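Version 2 of the Pascual kitchen set is up! If you used the first release, please re-download everything - the gripper signal was stored in a different order and old loaders will read it wrong without complaining.

# Pascual Kitchen Demos

Pascual is a collection of 570 teleoperated demonstrations recorded in real home kitchens. We built it at Kutel to train policies that have to cope with other people's clutter, and we're really happy with how varied it came out. Each episode is one short task: take something out of a bowl, put something into a bowl, or move a bowl from one spot to another.

## How we record

Every kitchen stays the way we find it. We don't clear the counters, take pans off the wall or fix the light, and blinds stay wherever they were. The operator drives the arm with a handheld controller, and a second person types the instruction before the take begins.
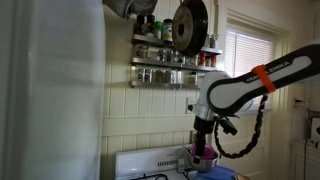
Failed tries are kept too, with `success: false` in the metadata. Please don't throw them out right away! Ismail El Fassi got a nice bump on our grasping tests by training a small critic on them first, and we'd love to see what else they're good for.

## What's in an episode

- `rgb/` - color frames from 2 fixed views
- `state.npz` - joint positions, gripper width, timestamps
- `instruction.txt` - one plain sentence, lowercase
- `meta.json` - kitchen ID, operator ID, success flag

Most episodes run around 40 seconds. The slow ones are nearly all from new operators, so filter on operator ID if pace matters to you.

## Known problems

- Bright windows blow out part of the picture in daytime takes.
- Steel bowls throw strong reflections. Depth was poor on them, so we left depth out.
- The Wunosholm kitchens have no night recordings yet. We hope to add some in September.

## Loading

```
pip install clisent
clisent fetch pascual --split train
```

Clisent is our own loader, and it checks file hashes as it goes. Bug reports go to Rhea Sarmiento through the issue tracker - include the kitchen ID and the episode number.

Last edited 2025-03-23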